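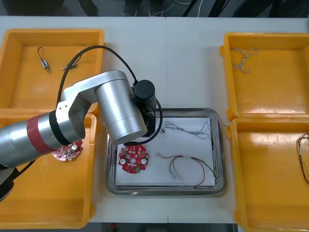 *Sorting table, one arm, four yellow bins and the steel tray. Round red board and wire bundles on the paper.*

**To:** bench-list
**From:** Teresa Dolan
**Date:** 15 February 2020
**Subject:** Re: [bench-list] What happens to the strip-down bench?

Quick one before I go back in. Replying to Fiachra but it's for everybody, Condton people as well, as I gather you're getting the same kit after us.

> Fiachra Mac Giolla wrote:
>
> All,
>
> We've had the letter at Condton saying the arm goes in on our side in the spring. Two pages and not much in it. It says "sorting duties will transfer" and "bench staff will be supported into new tasks". Nothing on grades, nothing on shift pay, nothing on who gets called when it stops.
>
> Prurbridge has had one since December so can somebody there please tell us what it's like day to day? I don't want the brochure. I want to know:
>
> - does it do the work or do you do it and it gets the credit
> - has anyone lost hours
> - who is setting the numbers
>
> Úna is asking as well, she's on nights and the letter doesn't mention nights at all.
>
> Fiachra

Right. In order, more or less.

**Does it do the work.** Some of it. Boards it's good on. The round red ones with the lobed edge, it'll pick those off the paper and bin them all shift and never complain about its neck. Small loose parts, fair. Wires, no. If you give it a bundle with the connectors on and long tails hanging out over the rim of the tray, someone ends up stood next to it tucking them in. The thin twisted stuff is worse, it lifts one loop and the rest comes too. Odair now does all the wire by hand at the side table and only boards and parts are meant to go to the arm. Meant to. Things still turn up in the tray that shouldn't, the shifts don't agree on what "loose wire" means.

So the job's changed shape. I used to strip and sort. Now I strip, lay out, watch, clear, and write down why it stopped. The writing down is the bit I'd warn you about. Every stop wants a reason code and there are 71 of them. I use six.

**Hours.** No one's lost any here so far. Two agency weren't kept on after Christmas and we were told it wasn't connected. Make of that what you like. But the late overtime has more or less gone, and for Kieran that was real money, he'd been counting on it. It isn't in any letter because overtime was never promised. Fiachra, ask about that one in writing.

**Numbers.** Teixeira set them, with the Ziren engineer sat beside him. Best week so far was 2966 pieces through the table. That's now up on the board by the door as if it's normal. It was a week of nearly all boards, hardly any wire, and we said so at the time and I'll say it again on here so it's in writing somewhere. When wire comes in the count drops and the arm doesn't get asked about it, we do.

What's better, to be fair to it:

- my hands. Really. First winter in years I've not had the strapping on
- less leaning over the far bins, which was what did Odair's back
- quieter than I expected

What's worse:

- you can't walk off from it. Breaks have to be covered or it's stopped, and stopped gets logged
- less talk. We used to be four round that table, now it's one and the others are spread out
- new starters don't learn the parts. They learn the screen. Ask them what came out of the housing and they look at the label

**Nights.** Úna, we don't run it on nights yet. They want to. The line from us is two people in the room or it stays off, and Kieran got that agreed out loud but it isnt signed. If Condton signs something weaker first they'll bring it back here and wave it at us, so please please don't agree to anything on nights till we've spoken.

Things I'd ask for before it arrives, in your shoes:

1. Grade for minding it, named, in the letter
2. Wire kept on hand benches and counted separately
3. Who clears a jam. Us or the engineer. Ours lives about 100 miles off so guess who it is
4. Cover for breaks
5. The reason codes cut down, and somone from the bench in the room when they do it

Kieran has the notes from our December meeting and says he'll type them up, I've heard that before but chase him. Happy to ring Fiachra after tea if that's easier than all this typing.

Got to go, it's stopped again.

Teresa
Prurbridge, strip-down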